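Support > Guides > Hoden Intercom > Section 8: Delivery and Service Codes

Products | Downloads | Contact | Sign in

We use cookies to remember your language and region. Accept | Settings

8. Setting up temporary door codes

A temporary code opens the street door for a set period and then expires. Use one for deliveries, repair visits and short-term guests. You need the manager PIN for the Hoden panel before you begin.

1. Press and hold the bell key until the panel beeps twice.
2. Enter the manager PIN and press #.
3. Enter 83 to open the temporary code menu.
4. Choose a slot that shows FREE. To reuse a taken slot, clear it first with * and #.
5. Type a new code and press #. Type it again to confirm.
6. Set the start and end times. The panel uses a 24-hour clock.
7. Press # to save. The green light stays on for two seconds.

Note: Codes that start with 0 are not accepted on Macedo door stations. The panel shows ERR 2 and returns to step 5.

Caution: Do not give out the manager PIN in place of a temporary code. Anyone who has it can delete resident codes and change the release time of the lock.

8.1 Doors inside the building

A temporary code works on the street door only. To include a shared room – laundry, bike store, mail room – open the slot again, press 4 and switch on the door you want. Doors must already be named in Section 5.

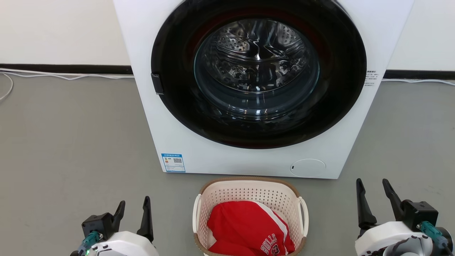

Fig. 8-1. Front-loading washer.

Test the code at each door before you pass it on. If an inner door stays locked, check that its reader is online and that the slot has not expired.

Caution: Switching on a fire exit in this menu does not change how it opens from the inside.

Guide last revised January 7, 2023.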